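Why Does a Cupboard Door Swing?

Go and open a cupboard. Any cupboard will do, although the one with the cookies in it will probably get you noticed.

Did the door fall off? Good. Something was holding it on, and that something is a hinge. A hinge is two flat pieces joined along a pin. One piece is fixed to the cupboard and stays put. The other piece is fixed to the door and goes wherever the door goes. The pin runs through the middle and lets them turn without ever letting them leave, a bit like a little brother on a long car ride.

Most doors have 2 hinges, one high and one low. Why not just one in the middle? You can try this with a hardcover book. Hold it by the spine with one finger and thumb, halfway up, and let a friend tap the top corner. It wobbles. Now hold the spine with both hands, one near each end. Your friend can tap all afternoon, and some friends will.

A door is heavy, and all of its weight hangs out to one side. The top of the door tries to pull away from the cupboard while the bottom pushes in against it. The top hinge does the hanging on and the bottom hinge does the leaning. Neither one gets a day off, even when you are at school.
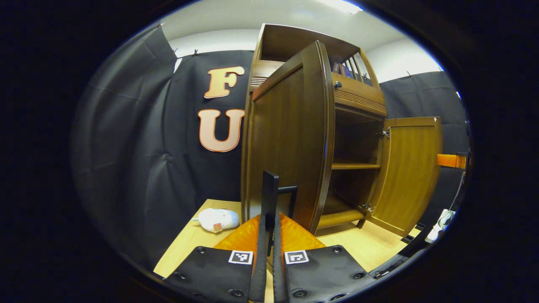
I-seul Ki wrote in from Melldale to ask why the cupboard door at home opens all by itself at night, and whether it could please stop. It's a fair question, and no ghosts are needed to answer it. If the cupboard leans forward even a tiny bit, the door would like to roll downhill, the same as a marble would. A catch is supposed to hold it shut, but catches get tired. Ask a grown-up to check whether the floor slopes, and whether the catch still clicks.

Now for the part where you do some work. Open a cupboard door wide and push it shut with one finger, right out at the edge where the knob or handle usually goes. Easy. Open it again and push very close to the hinges — but keep your fingers out of the gap, which has no manners at all. This time you have to shove.

It's the same door and it weighs the same as before. What changed is how far your finger was from the hinge. Far away, you push gently over a long distance. Close in, you push hard over a short one. That is why knobs are put near the opening edge. Someone could put one next to the hinges, and everyone in the house would complain about it for 20 years.

One last thing to look for. Pairs of doors are like your hands: the left one is hinged on the left, the right one on the right, and they meet in the middle when they're closed. If you swapped them over, the hinges would be in the wrong places and you would have a very annoyed cupboard owner.

Please don't swap them over. Close the doors when you've finished, and put back the cookies.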